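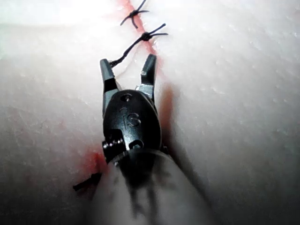

Ticket 33-14: Nahtpad Prendell, rote Schnittfarbe läuft aus, Faden bildet Knicke
Kategorie: Verbrauchsmaterial / Nahtübung
Status: gelöst, Nachbeobachtung offen
Priorität: mittel
Eröffnet: Mo., 19. Februar
Bearbeitung: Kyriaki Pappas

Fehlerbeschreibung

Die rote Markierung des Schnitts bleibt auf den Pads der letzten Lieferung nicht im Schnitt. Der obere Abschnitt der Linie ist schmal und scharf, im unteren Abschnitt verläuft die Farbe seitlich ins Material. Daneben treten blassrosa Flecken auf, die sich mit einem trockenen Tuch nicht entfernen lassen. Die Nahtabstände werden von der Schnittkante aus beurteilt, und bei verlaufener Farbe ist nicht mehr sicher zu erkennen, wo die Kante liegt.

Zweiter Punkt, gleiche Charge Übungen: Der Faden (Zovunel, schwarz, geflochten) knickt kurz hinter dem Nadelansatz. Beim Durchziehen bleibt der Knick am Einstichkanal hängen und weitet ihn auf.

Umgebung

Pad: Prendell, hautfarben, mit Porenstruktur, Schnitt ab Werk eingefärbt
Faden: Zovunel, mit gebogener Nadel
Lieferant: Mansour
Lagerung: Schrank im Übungsraum, Originalkarton, Karton seit November angebrochen

Bisherige Schritte

1. Pad getauscht. Fehler tritt bei 4 von 7 Pads aus demselben Karton auf. Die übrigen drei sind unauffällig.

2. Pad aus einem älteren Karton aufgelegt, gleiche Nadel, gleicher Faden. Kein Verlaufen. Der Faden knickt trotzdem. Die beiden Fehler werden daher ab hier getrennt geführt.

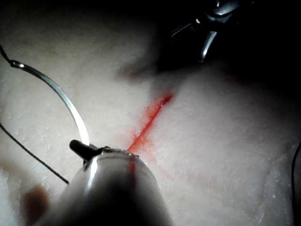

3. Verdacht auf Reinigungsmittel. Die Pads wurden nach der Übung mit dem Flächenreiniger von Poder abgewischt. Testfleck am Rand eines unbenutzten Pads: Reiniger aufgetragen, 14 Minuten gewartet, mit weißem Zellstoff abgetupft. Zellstoff deutlich rosa. Gegenprobe mit klarem Wasser: Zellstoff bleibt weiß.

4. Gleicher Test auf einem Pad aus dem älteren Karton. Zellstoff bleibt auch mit Reiniger weiß. Die Einfärbung der neuen Charge ist demnach nicht lösemittelbeständig, die der alten schon.

5. Rückfrage bei Mansour. Antwort: Das Farbpigment sei umgestellt worden, im Datenblatt der neuen Charge stehe »nur mit Wasser reinigen«. Das Datenblatt lag dem Karton nicht bei und wurde nachgefordert. Liegt jetzt in der Ablage.

Nachtrag K. Pappas

Fehler 1 damit geklärt. Offen bleibt der Fadenknick. Geprüft wurde zunächst die Aufwicklung: Der Faden liegt in der Packung in engen Achterschlaufen, die Umkehrstelle kommt knapp hinter der Nadel zu liegen. Wird der Faden direkt aus der Packung verwendet, behält er dort die Form.
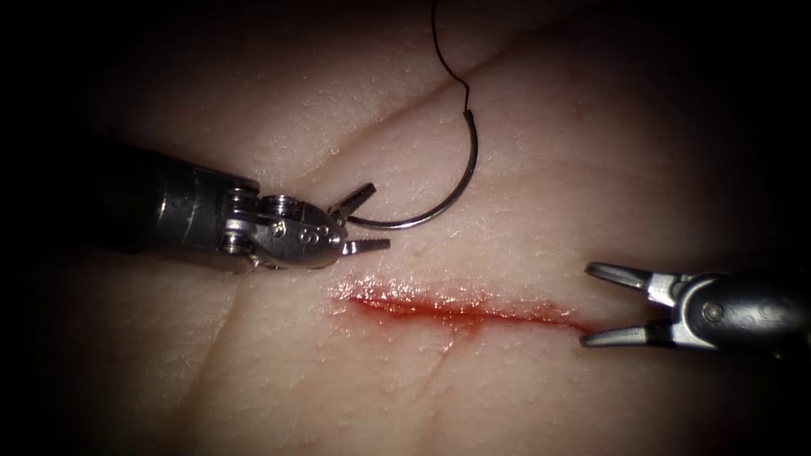 Abhilfe, zwei Varianten getestet:

a) Faden vor dem ersten Stich auf voller Länge langsam zwischen zwei Fingern ausstreichen, Nadel dabei am Nadelhalter fixiert. Knick wird flacher, verschwindet aber nicht in jedem Fall.

b) Faden ausstreichen und anschließend frei hängen lassen, Nadel oben. Nach kurzer Zeit liegt der Faden in weiten Bögen, der Durchzug ist ohne Hängenbleiben möglich. Variante b wird übernommen.

Nicht bewährt: kräftiger Zug am Nadelansatz. Der Faden ist dabei zweimal ausgerissen.

Hinweis zur Handhabung: Den Faden beim Nachziehen nicht mehrfach an derselben Stelle fassen. Die Maulkante quetscht die Flechtung, und aus der Quetschstelle wird beim nächsten Knoten ein neuer Knick – mit der Packung hat dieser dann nichts zu tun. Bei der Fehlersuche also zuerst klären, wo der Knick sitzt: am Ansatz (Packung) oder weiter hinten (Fassen).
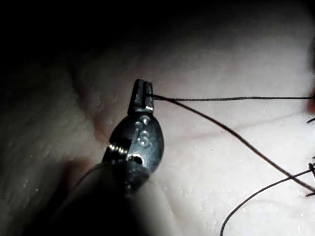

Faden am Greifermaul, rechts abgehend.

Lösung

Pads der neuen Charge nur noch mit Wasser abwischen und flach trocknen lassen. Poder-Reiniger ist aus dem Fach mit den Pads entfernt und steht jetzt bei den Flächentüchern. Die vier verfärbten Pads bleiben für Knotenübungen in Gebrauch, für die Beurteilung der Abstände sind sie gesperrt und auf der Rückseite mit K markiert.

Faden nach Variante b vorbereiten.

Offen

Mansour prüft, ob die alte Einfärbung noch lieferbar ist. Bis dahin keine Nachbestellung. Bei der nächsten Lieferung Testfleck nach Schritt 3 wiederholen und Ergebnis in dieses Ticket eintragen.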